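Stoser Sorting Bins: Frequently Asked Questions

These are the questions we get most often about the two-compartment metal bins, from schools, repair shops, mailrooms and people who bought one for the garage. If your question isn't answered here, use the contact form and include the order number from your packing slip.

What is the bin made of?

Sheet metal with a gray coating on the inside and outside. There is no liner. If you want one, see the question on mats below.

Why are there two compartments?

The rear one is a long trough for items that are waiting. The front one is deeper and is meant for whatever you are working through at the moment. A sloping divider runs between them, so small things dropped on the divider tend to slide to one side or the other instead of sitting on top.

Can I use it on a regular table?

Yes. Any flat, solid table will do. Set the bin down with the deeper section toward you and check that it doesn't rock. Folding tables are fine for light loads, but we don't recommend them if you plan to fill both sections. Do not slide a loaded bin across a wooden top. Lift it, with one person at each end.

What can I put in it?

Mixed small goods are what it does best: pouches, spools, plastic parts, toys, desk supplies, returned items that need to be sorted. Soft items can go in flat. Hard items with corners should be set down, not dropped, if you care about the finish. 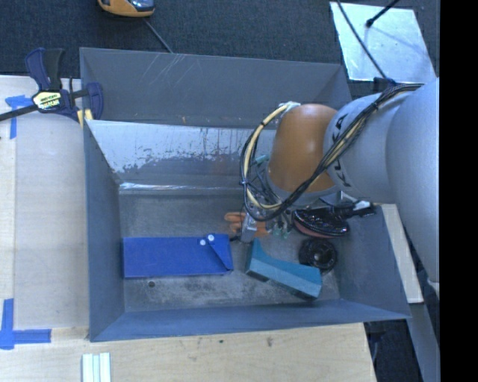
Long items such as rulers or dowels belong in the rear trough. They will stand up at an angle in the front section and get in the way of your hands.

What should I keep out of it?

Liquids, food without packaging, wet cloths and anything with a leaking battery. The seams are not sealed. Loose powders will work their way into the corners and are hard to get out.

How much weight will it hold?

The limit is 18 pounds in the front section and 15 pounds in the rear. These are limits for lifting and carrying. Please stay under them even if the bin is going to sit in one place.

The coating is wearing off the divider. Is that a defect?

No. The divider gets more contact than any other part, and the coating there will wear through to bare metal with regular use. Scratches on the walls and scuffs on the floor are normal too. None of this affects how the bin works. The warranty covers split seams and bent rims on arrival. It does not cover surface wear.

Can I repaint it?

You can. Sand the worn area lightly, wipe it down, let it dry, and use a spray paint made for metal. We don't sell touch-up paint, and we can't promise that a store color will match. Many customers leave the bare patches alone.

How do I clean it?

Empty both sections and brush out the dust. Wipe with a damp cloth and a little dish soap, then dry it right away, including the corners. Dark stains on the floor of the front section may not come out. Don't use steel wool, which leaves scratches that hold dirt.

Do you sell a mat for the bottom?

Yes, the Jomia mat fits the front section. It is sold separately and cuts down on noise. There is no mat for the rear trough at this time. You can trim a shelf liner to size if you need one.

Which model do I have?

If your bin has a divider, it is the Courtois 246. The Plarnivitz has no divider and is sold as a single open tray. The two do not share parts, and the Jomia mat is not cut for the Plarnivitz.

Can I take the divider out?

No. It is fixed in place and helps keep the long walls stiff.

Do the bins stack?

Empty bins nest for storage. Stack no more than 2 high. Never stack loaded ones.

What is the return policy?

Unused bins can come back in the original carton within 15 days of delivery. Return shipping is paid by the buyer unless the bin arrived damaged. Keep the cardboard corners until you are sure you want to keep the bin.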